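Sunday, August 23, 2026
Handheld demos, transparent organizer task (Posau set)

In early, building quiet. Goal for today: find out if the two-handed demos on the clear organizer are worth keeping or if we drop the task and go back to the opaque bins.

Background for whoever reads this later. The policy trained on the first 29 demos reached for the organizer and closed short of it. Cledwyn Morgan thinks the wrist views just don't see the walls. I think it's half that and half our approach angles being all over the place. So new protocol: both grippers start wide on either side, fingers pointing in, right one goes to the organizer first, left waits. Marker stays on the grid sheet near it as something green for the views to hang on to.
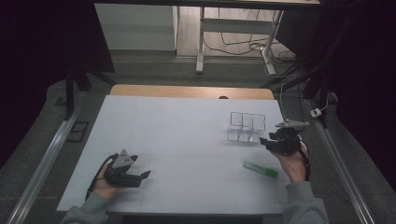 Timing still drifts between left and right. Checked the sync on the last run, 8 frames apart at the end, fine at the start. Restarted the Flillari logger and it went away - did not find out why. Need to look at the clock thing in November at the latest, before the Nyberg people want the full set.

Replay of the old episodes, notes as I went:
- closing short is mostly the right hand
- offset is worse when the approach comes in low
- episode 2162 is garbage, hand stopped halfway, delete
- six others have the marker moved mid-episode, keep but tag

Then looked at the pads. The right one is scuffed across the upper part of the grip face and the low corner is chipped. The lip is starting to peel. Left face looks ok, only dust. Could be shifting the contact point enough to matter on thin walls, so the angle story may be partly a pad story. Would be annoying but cheap to fix.

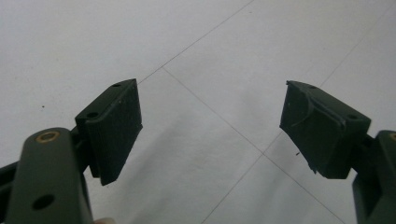 Finger pads, jaws part open. Wear on right pad face, left for comparision.

To do
swap right pad, print two spares from the Sumesow file
redo the width calibration after the swap, not before (did it backwards last time)
same protocol again with new pad, same start poses, dont change anything else
ask Cledwyn if he still has the offset script, mine gives the wrong sign on the left hand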